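We use cookies to remember your settings. Accept | Manage

Progress report to the Tanora fund, August
Prepared by Eduard Halás, Drirkton

Work this period went into the review of the Tomum kitchen task kit, which the fund asked us to assess before the purchase of a second arm station. The kit comes with toy food, cookware and a library of 46 scripted tasks. We have run 213 trials so far out of a planned 300.

Most of the time went to the saucepan tasks. The glass lid is the part we care about most — its knob is small and the glass reflects the overhead lights.
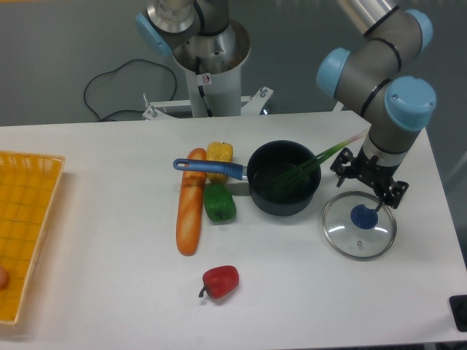

Does the kit need its own control software?
It runs on the software we already have, and the task files loaded after one change to the gripper settings.

Setup takes longer than the supplier's guide says. The table position has to be measured again whenever the base is moved, and the guide gives this one line. We have written our own procedure and sent it to Lò, the second test site. For lid tasks we now have the gripper take the knob and lift only a short way before moving across.
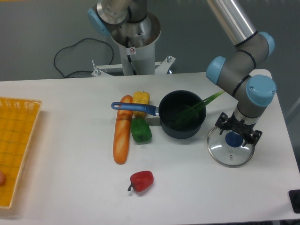 Page 2 of 2

Spending on spare parts is within budget. We bought one extra set of gripper fingers and have not opened it.

Still to do: the remaining 87 trials, the basket tasks, and a repeat of the lid tasks under dimmer light. Drirkton will send the trial log with the final report — a recommendation on the second station will be in the same file.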